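Visit Report: Grostico Rug and Floor Covering Works, Prirdale

Members of the Cliller Textile Heritage Association visited the Grostico works in Prirdale on a Thursday in February. The visit was arranged at the invitation of the company, and 14 members took part. The party was received at 9:30 a.m. by Didier Texier, production manager, who led the tour and remained with the group until its departure.

Background

Grostico has produced woven rugs at the Prirdale site for three generations. The original mill stood on the river side of the property and was used for wool scouring until the company began buying yarn already washed and spun. That building now holds the pattern archive. Weaving, finishing and dispatch are carried out in the long brick building facing the road.

The company supplies furniture stores, hotels and a small number of private customers. Its Fu range, a group of patterned rugs intended for family homes, was introduced to replace an older line of plain carpets and now accounts for the larger part of the order book.

The yarn store

The tour began in the yarn store, where cones are shelved by shade and dye lot. Mr. Texier explained that two lots of the same shade are never combined in a single rug, even when the difference cannot be seen indoors. Short lots are set aside for samples and repairs. Members asked about the humidity of the room, which is kept steady throughout the year, and were shown the log sheets on which each morning's reading is entered by hand.

The weaving floor

The group then moved to the weaving floor. Five looms were running during the visit. Ear protection was provided, and Mr. Texier gave his explanations in the adjoining office, which has a window onto the floor. He described the steps involved in changing from one pattern to the next - a task that can occupy most of a shift when the full set of colors must be replaced.

Several members were interested in the use of white grounds in patterned rugs. White yarn shows oil marks and loose colored fiber more readily than any other shade, and the looms are cleaned before a white ground is started. Orders for such patterns are therefore grouped together where delivery dates allow.

Finishing and inspection

In the finishing room, rugs are sheared, steamed and bound at the edges. Inspection is done twice, first from the back under strong light and then from the front on a sloping table. Faults are marked with chalk and passed to the menders, who work by hand with curved needles. Two of the menders kindly demonstrated the replacement of a missing tuft and the closing of a small gap in the binding. Members with experience of hand repair found this the most valuable part of the morning.

The pattern archive

After lunch in the staff dining room, the party visited the archive in the old mill. It holds 2,449 pattern sheets, of which 1,248 have been cataloged. The earliest are painted on squared paper, one square to each tuft, with the color numbers written in the margin. Crosses, stars and stepped diamonds appear throughout the collection, as these shapes translate easily to the grid. Curved floral designs are less common and belong mainly to the later drawers.

Mr. Texier noted that many sheets carry no title or date. The order in which they were found has been preserved, and the company would welcome help from anyone able to identify the hands of former designers. The Association has agreed to circulate this request to its members.

Matters arising

The following points were noted for further action. The Association will write to the company about borrowing a selection of pattern sheets for its autumn display. Members who wish to attend a one-day course in edge binding should give their names to the secretary before the end of the month. The company has asked that photographs of pattern sheets not be published without its written consent.

The Association records its thanks to Mr. Texier and to the staff of Grostico for their time and hospitality. The party left Prirdale at 3:15 p.m.
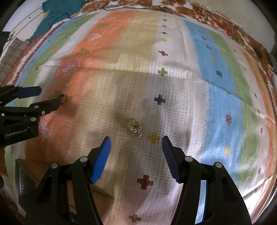 Patterned rug with a yellow cross motif on a white section.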